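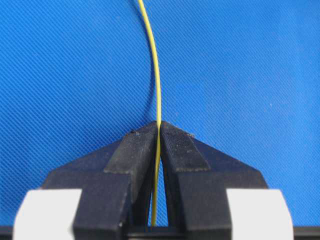
Marijke Leemans, Technical Editor

Final drive chains are replaced more often than they need to be. Most of the chains that come through our workshop in Wamemmont have not reached the end of their life through mileage. They have been run too tight, or with the rear wheel out of line, and the damage follows from that.

A chain does not stretch in the sense that its plates get longer. The pins and bushes wear against each other, each joint gains a very small amount of play, and the sum of that play shows up as extra length. On a sealed chain the grease at each pin is held in by rubber rings. Once a ring is torn or flattened, that joint wears faster than its neighbours and the chain develops a tight spot.

Tight spots make a single slack reading unreliable. Put the bike on a paddock stand with the gearbox in neutral and the engine off, turn the wheel by hand and measure free play at four points of its rotation. Set the slack at the tightest of them. If the difference between readings is large, adjustment will not help and the chain should go.
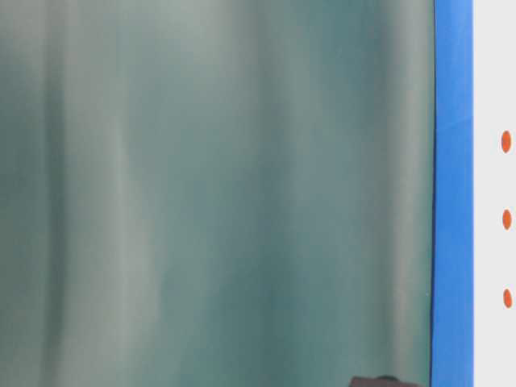
How often should chain slack be checked?

Every 500 miles, and again after any long ride in heavy rain. A new chain needs a first check sooner, as it beds in quickly.

The figure for free play is in the handbook and is normally taken at the middle of the lower run. Note whether the maker wants the bike on its side stand, on a centre stand or with a rider seated. The swingarm moves in an arc, and the distance between the two sprockets changes as it does. On our long-term Pluster twin, a chain set on the paddock stand read 20 mm tighter with the rider aboard. That is enough to load the gearbox output bearing on every bump.

Cleaning matters less than regular oiling. Paraffin and a soft brush will remove old lubricant without harming the rings. Petrol and stiff wire brushes should be kept away from them. We use Brosport chain wax, applied to the inside of the lower run after a ride and left overnight. 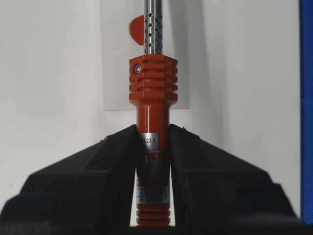
A reader with a Rajan single wrote in July that he has gone back to plain gear oil and a paintbrush, and that his rear sprocket now outlasts his tyres. He accepts the mess on the wheel rim.

Gear oil is a sound choice and is cheap, though it needs putting on more often than wax. It also does a fair job of keeping rust off the side plates.
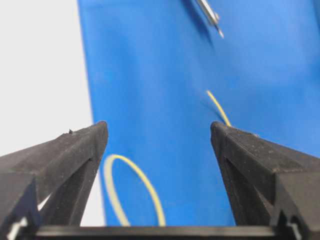
Wheel alignment is the last job before the axle nut is tightened. The marks stamped on the swingarm are a guide only, and on older machines the left and right sets may not agree. Measure from the swingarm pivot to the axle centre on each side, and turn the adjusters by equal amounts until the readings match. The two blunt black tips in the last photograph sit at much the same height with an open gap between them, and a pair of adjuster blocks seen from behind should look as even as that. Push the wheel forward against the adjusters while tightening. The nut on our Pluster takes 123 Nm. Check the slack once more after it has been torqued, then fit a new split pin.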